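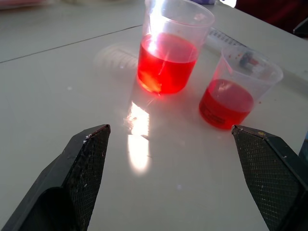 Ticket: Labels print shifted after driver update
Product: Virk label printer, Sinon print software
Opened by: Samina Soomro
Opened: May 24, 2025
Status: Resolved

Reported problem
Labels for the teaching lab printed correctly until the Sinon update. Now the text sits too low on the label and the last line prints on the gap between labels. The first label in a batch is close to right. Each one after it is a little worse. A test print from the printer's own menu comes out fine.

Steps already tried by customer
Restarted the printer and the PC. Reloaded the roll. Cleaned the print head with an alcohol wipe. No change.

Support, first reply
The self-test prints correctly, so the printer itself is probably fine. Please open Page Setup in Sinon and send us the values for label height and media type.

Customer
Label height is 58 mm. Media type says Continuous. We use die-cut rolls, 200 labels to a roll, and I didn't change that setting myself.

Support
The update resets media type to Continuous on saved templates. With that setting the software ignores the gap sensor, and the small error adds up from one label to the next. Please do the following:
1. Close any open templates.
2. Set media type to Die-cut with gap.
3. Set the gap to 2 mm.
4. Run Calibrate from the printer menu – it will feed a few blank labels.
5. Reopen the template and save it under a new name. 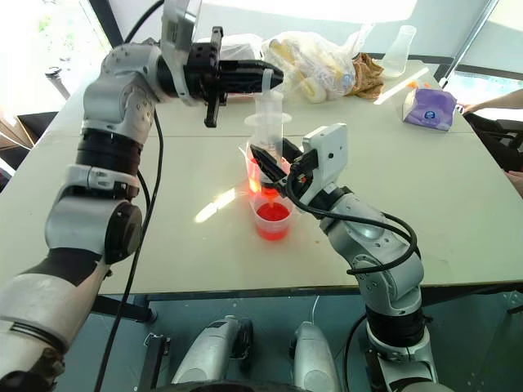
Do the saved templates on the other PCs need the same change?
Only the ones opened in Sinon after the update. Templates stored on the Prader server keep their old settings until someone opens and saves them.

Customer
Printed a full batch of 85 and the text stayed in place to the end. The old template still had the wrong setting, so I deleted it. You can close this.

Support
Closed. A fix for the template reset is planned for June.

Related tickets
Blank labels fed between prints
Gap sensor not detected after roll change
Barcode too faint to scan
Sinon template opens in wrong font

Contact Dodasum Support | © 2025 Dodasum | Back to top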